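Household Storage and Reuse
Handout 2: The sack as a container

Course notes, Vemholm evening programme. Read before the May session.

Last time we dealt with rigid boxes and why people buy too many of them. The reading for this unit, the Astevby pamphlet on bulk packaging, makes large claims for the woven sack: that it is strong, cheap, and can be used again and again around the house. The first two I will grant. The third deserves a harder look than the pamphlet gives it.

Its authors kept records for 176 sacks and call the results "encouraging". They do not say what counted as a reuse. Folding a sack and putting it on a shelf seems to have been enough. 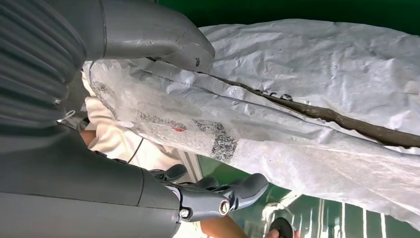 Woven polypropylene is made from flat plastic tapes crossed over and under each other, much like coarse cloth. It takes a straight pull well. It is less good at being creased, left in the sun or dragged over a rough floor, and a household will do all of these to it. Before you trust a used sack with anything heavy, look at the thin places. The large white one has semi-translucent patches, along with long diagonal folds and dirty grey smudges scattered over the weave. I would keep clean linen out of it. Whether it would hold a load of potatoes I can't tell by looking, and neither could the pamphlet.

Printing is another weak point in the argument. We are told that markings on a sack "inform the second user". They inform you of what the first user bought - or was meant to have bought. Put your own label on.

The Zapata method (fold in thirds, roll, tie) does save space. It also adds creases, a point its supporters pass over.

For next time: find one used sack at home or at work and note its thin spots, loose tapes and the state of the seams. Write up to 500 words on what you would store in it and what you would not. Bring the Kalleo worksheet.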